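Reading a Small Bench: Fans, Cords, Chargers and Boxes
Handout 2, Gradau Evening Class in Home Electrical Basics
February session

Welcome back, everybody! Last time we got as far as the breaker panel and then ran out of evening, so I'm going to leave the walls of the house alone this week and stick to what sits on the table. I mean the small stuff – desk fans, USB chargers, power strips, whatever gray box you pulled out of a closet and can't bring yourself to throw away. Bring your notes from last time anyway, we'll need the watts formula again (volts times amps, and if that's all you remember, you're in good shape).

Let's start with fans, since half of you asked about them. A little desk fan is a lovely thing to learn on. There's a motor, a set of blades, a grille, a stand and a cord, and most of the trouble is in the cord. When you pick one up, follow the cord with your fingers from the housing all the way to the plug before you do anything else. You're feeling for flat spots, stiff spots and places where it has been bent hard. Look at where it leaves the housing too, as that's where it gets tugged every time somebody moves the fan to the other side of the desk.

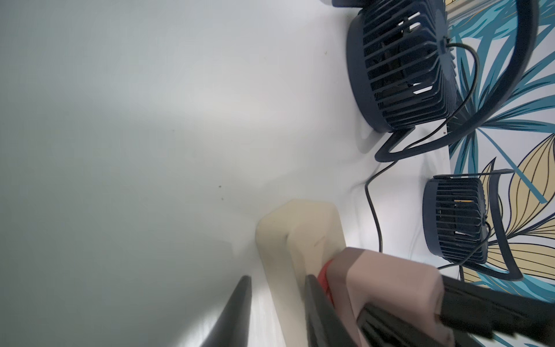 Two navy desk fans, one larger than the other, with a thin black cable running over the table.

A word about size. People assume the bigger fan always draws a lot more power, and then they read the labels and get confused. Read the label! If it says 5 volts and 400 milliamps, that's 2 watts. If it says 5 volts and 700 milliamps, that's 3.5 watts. Either one is tiny next to a space heater or a kettle. My own desk fan, a Skoneck I've had since forever, is on the 400 side, and I only notice it's running when my papers take off.

Cleaning, while I'm at it: unplug it, then use a soft dry brush through the grille slats. Please don't spray anything in there. I did that once with window cleaner and the fan smelled like a hospital hallway all summer.

Now, power strips. The thing I want you to take home is that a strip doesn't make any new electricity, it just gives you more places to get at the same outlet. Everything you plug in adds up. So before you plug in, add up. Write the watts of each item in a column in your notebook and put the total at the bottom, then compare it with the number on the strip itself. Some strips are rated lower than people think. I have an old one at home marked 1,000 watts, and a single hair dryer would go right past that.

Also, outlets differ from country to country, and a strip that came back in somebody's suitcase may take plugs in a shape we don't use. Don't force it and don't file down a prong (I've seen that done and I still think about it).
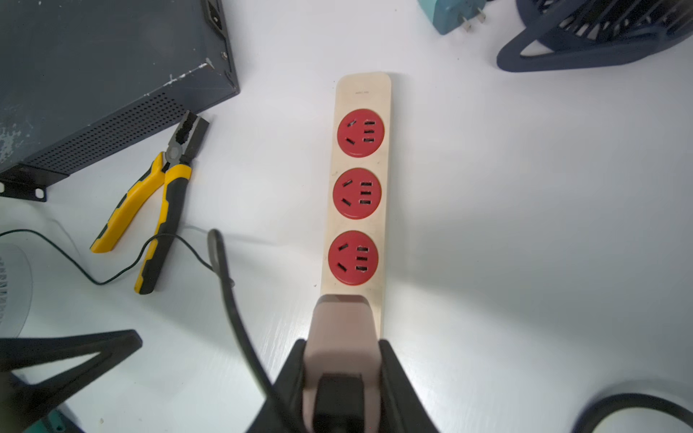 Can I plug one power strip into another if the first cord is too short?
Please don't. Get one strip with a cord long enough to reach the wall. Chaining strips puts all the load on the first cord and the first plug, and it's very easy to lose track of how much you have hanging off the end.

On to tools for a minute. For this unit you need a pair of combination pliers with grips that aren't split, a small screwdriver, a flashlight and a notebook. That's the whole list. The pliers are for gripping, bending and cutting, and they aren't a wrench, whatever your uncle says. One thing that trips people up every term is that a comfortable rubbery grip is not the same as an insulated tool. Unless the handle is marked with a voltage rating, treat it as bare metal and unplug first.

Then there's tape. Black electrical tape is good for a few honest jobs, like bundling wires or covering a connection that was properly made in the first place. It's poor at holding a cable together mechanically. It creeps, it gets gummy, and the lump gets thicker every time you add another layer. With a USB cord I'd say replace it and move on with your life.
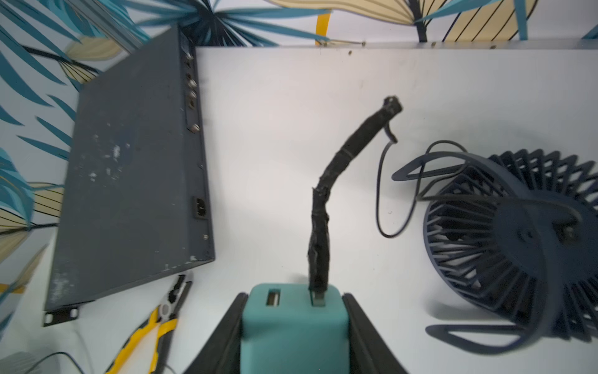
Replacement cords are cheap, and the main thing to check is that the new one matches the plug at both ends and is thick enough for the job. The really skinny ones are fine for a fan and slow for charging a tablet. If a charger has two USB ports, look at the label to see whether the rating is per port or for both together. The Pruvero charger I bring to class is rated for both together, so a tablet and a phone have to share, and you'll see one of them slow down when the second goes in.

Last topic, the mystery box. Metal enclosure, vent holes, a row of jacks, no idea what it does. Start with the power inlet and the rating plate, and write down what you find. Don't plug it in to see. Scuffs on the paint tell you very little – a box can look like it fell down the stairs and be fine inside, or look perfect and have a cracked inlet. Vent holes need to stay clear, so leave a gap on that side, and don't stack anything on top because the table is getting full.

Which brings me to layout. Keep cords out of the spot where your hands work. Run them along the back or to one side, and give each one enough slack that moving the tool doesn't drag the fan with it. I like the strip where I can reach the switch or the plug without leaning over anything.

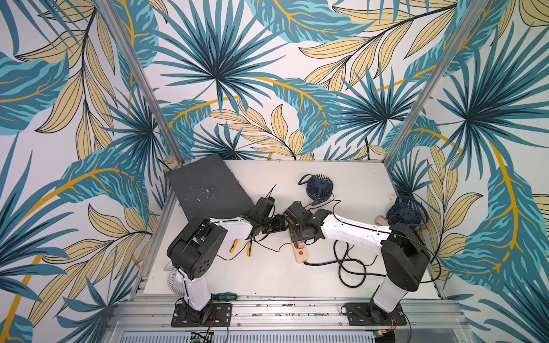
Ishida wrote back after reading the draft of this handout that I'd skipped labels, and that a bit of masking tape with "fan" or "lamp" written on it, wrapped near each plug, saves more time than any tidy routing does.

Fair point, and I've added it to the homework. Label every plug on one strip at home, any strip you like. Then do the watts column for the same strip and bring both to the next session. If a rating plate is too worn to read, write "can't read" and leave the line blank, and we'll look the model up together during the first half hour. Spare notebooks are on the shelf by the door, and the coffee machine is working again!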